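Notes for the glass talk, Hurton Library, 12 slides, keep it moving

Slide 1. Say hi, thank Erick Lema for the projector. Ask who grew up with a cabinet they weren't allowed to touch. (Lots of hands, I hope!) Mine was my grandmother's, and I only got the key after she moved.

Slide 2. How I started. I bought a box lot at an estate sale for six dollars because I wanted the box – a good wine crate – and the glass came with it. Pass around the chipped saucer. It can't get any worse.

Slides 3 and 4. Pressed or cut? Run a fingertip along the pattern. Cut edges usually feel crisp, and pressed ones feel a little soft, like a bar of soap that's been used twice. Look for a mold seam too, but don't swear by it, a good polish can hide one. I've been wrong on this in front of a dealer and I'll tell that story if there's time.

Slides 5 to 7. Color. Slow down and let people look before talking. Blues and teals are what everybody asks me about, and I could go on all night. 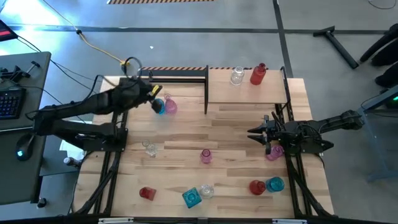
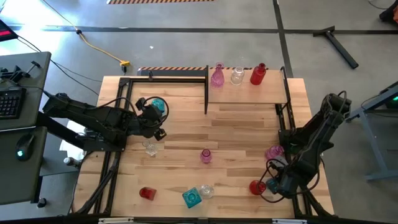

Small teal glass in the first two, and then the big blue one with the starbursts.

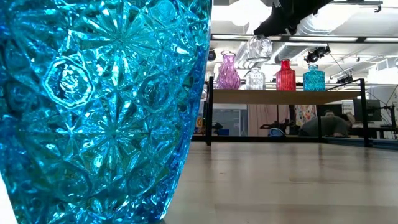 Mwende Massawe wrote to me after the spring talk that color is the worst way to date a piece, and that she'd look at the base for wear long before she looked at the shade. I've come around to her view, mostly. Old colors get copied all the time! Read her note out loud, then ask the room what they check first.

Slide 8. Washing. Lukewarm water, a towel in the bottom of the sink, one piece at a time. No dishwasher, please, I lost 2 good tumblers that way and I'm still mad about it.

Slide 9. Prices. My spreadsheet says I've spent 2,845 dollars since I started, gas not included. Pause for my husband to groan.

Slides 10 and 11. Where to look: church sales, the back shelves at Swai, anybody's aunt. Go early and bring newspaper for wrapping.

Slide 12. Questions. Upendo Ndung'u has the sign-up sheet for the October swap. Get the saucer back before people leave.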